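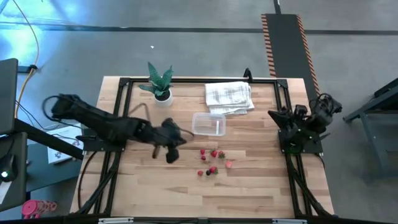
Where the Hand Waits: Cutting Demonstrations at the Pause
Speaker notes, Lensa Gebretsadik

Group pages > Talks > Manipulation > Speaker notes
Talks People Code Contact
Shares 31 Comments 2

Opening (slide 1)

Good afternoon, and thank you to Berhanu Birhane for the invitation. Say that the work was done together with So-yul Son and Mekdes Yilma, and that the mistakes in the slides are mine.

The task is fruit into a clear plastic container. One arm does the picking, the other is at its home position in this part of the study. I leave this slide on while people find a seat. The towel and the plant are distractors and we kept them on the table in all sessions. Someone will ask about the towel, so answer it already now: it has no role in the task, but a policy which learned from a clean table behaved badly as soon as a cloth was lying next to the container. We prefer to have the cloth from the beginning.

The question of the talk (slide 2)

Read it slowly: "If we have a long demonstration, where should we cut it?"

In imitation learning with chunks of actions, most of us cut by the clock. A chunk is so many steps, then comes the next one. It is simple and it works well enough that people stopped asking. But a person who teleoperates an arm does not move by the clock. She comes down fast, she waits above the fruit, she decides, she closes the fingers. If the chunk boundary falls in the middle of the closing, the policy can change its mind exactly there. We saw this very often with strawberries that lie close to each other. The arm begins with one and finishes between two.

Pause here for a breath. It is the main point and I went over it too quickly at the rehearsal.

What we did (slide 3)

We cut at the pauses of the operator. A pause is a local minimum in the speed of the gripper that is long enough and is not at the home position. We do not use any labels from people. Zewditu Tekleab wrote the first version in one evening and I spent the next months trying to make it more complicated, without benefit. The version in the paper is nearly hers.

We call the method Cuseck. The name has no meaning, please do not look for one.

Three things to mention about the definition:
– The threshold is relative to the operator, because slow people are slow everywhere. With an absolute threshold So-yul had pauses all the time and Mekdes had almost none.
– We ignore the pauses in which the gripper is changing its opening. Those belong to the grasp.
– A segment may be long. If it is longer than the chunk of the model, we let the model predict again inside of it, but we keep the same target embedding until the next pause.

The last item is the one which reviewers did not understand. Use the drawing and point with the hand: top row is the clock, bottom row is the operator.

Data (slide 4)

We have 2970 demonstrations, all from the same station. We call the station Gallardo, so if I say "on Gallardo" I mean this table. The operators could place the fruit as they wanted between the episodes, with the only rule that some pieces should touch or nearly touch. Well separated fruit is too easy and all methods look the same on it.

I should be clear that it is artificial fruit. Real strawberries deform and leave juice on the fingers, and I make no claim about them. The artificial ones keep their shape, but the leaves are a real difficulty, they catch on the fingers and the fruit turns.

How the pause looks (slide 5)

Let the clip run one time without speaking, then comment the second time. The gripper is open, it points down, and it stays high over the group. In the speed curve under the clip there is a flat valley. The operator is choosing. After the valley, the path goes to one piece and there is no more doubt in it.

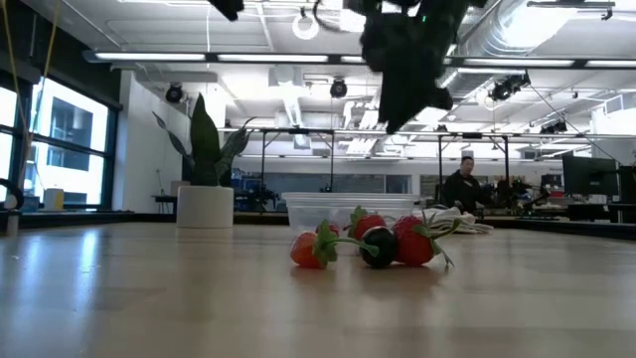
What surprised us was the height of these pauses. I expected them to be low, just before contact, as a kind of last correction. Many of them are high, where the operator still sees the whole group in the overhead view. The low pauses exist also, but they are shorter and our filter removes a good part. When we put them back the result became slightly worse. I do not have a good explanation, and if somebody in the room has one I would like to hear it.

Results (slide 6)

We evaluated on 345 trials, divided between the two methods in mixed order, and the person who reset the table did not know which policy was going to run. Mekdes insisted on this and she was right, because with the first informal test I had placed the fruit kindly for my own method without noticing.

Say it in this order:
First, on fruit that stands apart there is no difference. Do not hide it.
Second, on touching fruit the pause method closes between two pieces much less often. This is the bar on the left.
Third, the time for one pick is a little longer. The policy learned the waiting too. For us it is acceptable, for a factory maybe not.

If there is little time, skip the plot with the embeddings. It is pretty but it does not prove anything.

What failed (slide 7)

The dark round fruit. It is glossy, and the lights of the ceiling make a bright spot on it that moves with the view. In this case both methods choose correctly and then grasp too far to the side. Cutting the data differently cannot repair a wrong estimate of the position. We tried with the wrist view only and it was a bit better, but then the container was missed more.

The second failure is the operator who never pauses. We had one such visitor from Hamelton, very skilled, and his episodes become one single segment from the first move to the release. For these we go back to the clock. It is not elegant.

Next (slide 8)

We want to use the second arm, to hold the container or to move the neighbor fruit away. Then there are two speed curves and the pauses do not agree. Berhanu proposes to cut only where both arms are slow. I believe we would lose the interesting moments, in which one arm waits for the other. We will try both.

The code is in the Hondurside repository, with the thresholds for each operator.

Questions that I expect

"Why not learn the boundaries?" We did, with a small network. It found mostly the same places and needed labels for it.

"Does it depend on the teleoperation device?" Probably yes. We have only one device, so I cannot say more.

"What about gaze?" So-yul has started to record it. She is in the room, give her the microphone.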